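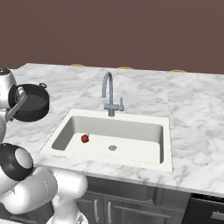

Pot in the gripper, sink to the right, simulated kitchen.

Welcome to the Gemeo gallery, which is a rather grand name for a page with two pictures on it, but we do mean to keep adding to it as the work goes along! Gemeo is our planning and control software for robot arms working in kitchens, and for most of the past year it has lived in a simulated one. People who came to the open afternoon in Usarbridge kept asking what the thing looks like when it is running (we had mostly shown them graphs, poor souls), so I promised to put a few views up with a little writing to go with them.

The kitchen suits us very well for testing. The tap has a tall arching spout, and anything carried across the sink has to find a way past it, which makes for much more interesting planning than a bare worktop would. The current planner works in two stages. It first looks for a coarse route for the whole arm, with whatever is held treated as part of the arm, and then smooths that route until the joints stop doing anything silly. Dalibor Kubíček wrote the smoothing stage and has rewritten it more often than he would like me to mention. A round pot with a handle sticking out is a good trial for it, as the handle used to be left out of the collision shape altogether, and we had some very confident routes that took it straight through the spout.

Small things matter as well. There is a little red fruit in the basin in the view at the top of the page, and something of that size takes up so few pixels from across the room that our older object finder would happily lose it from one moment to the next. The newer one, Tremier, keeps a memory of where it last believed each object to be and lets that belief fade slowly, and the planner is asked to respect the belief even when it has grown rather faint. We have 621 saved starting layouts for the sink area at the moment, and the whole lot is run overnight whenever either part of the software changes.
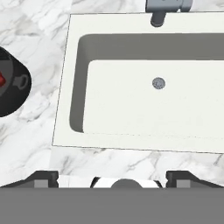
Perception / wrist view

The same kitchen as the hand sees it, looking straight down over the sink with the two fingers at the bottom. I am very fond of this view - it makes you feel how little the arm has to go on when it gets close. The basin runs off to the right, there is only a bit of the tap along the top, and the black rounded object on the worktop is mostly out of sight to the left.

Vilém Šindelář looks after the part of Tremier that joins this view to the wider one. Each view gives its own guess at where the worktop, the sink rim and the loose objects are, and the two sets of guesses are then pulled into agreement, with the drain and the rim serving as fixed points. Pale marble with soft grey veins is hard going for this sort of matching, and the rim edges do a good deal more of the work than the stone does. The fingers are masked out before anything else happens, after a memorable week in which they were reported as two new objects that followed us everywhere.

Next on the list is Krajčí, our replay viewer, which will let you step through a run with both views side by side and the planned route drawn on top. It is at version 7 and still crashes if you drag the timeline backwards, so I shall wait a bit before putting pictures of it here. We hope to have it fit to be seen by September.

Last updated: September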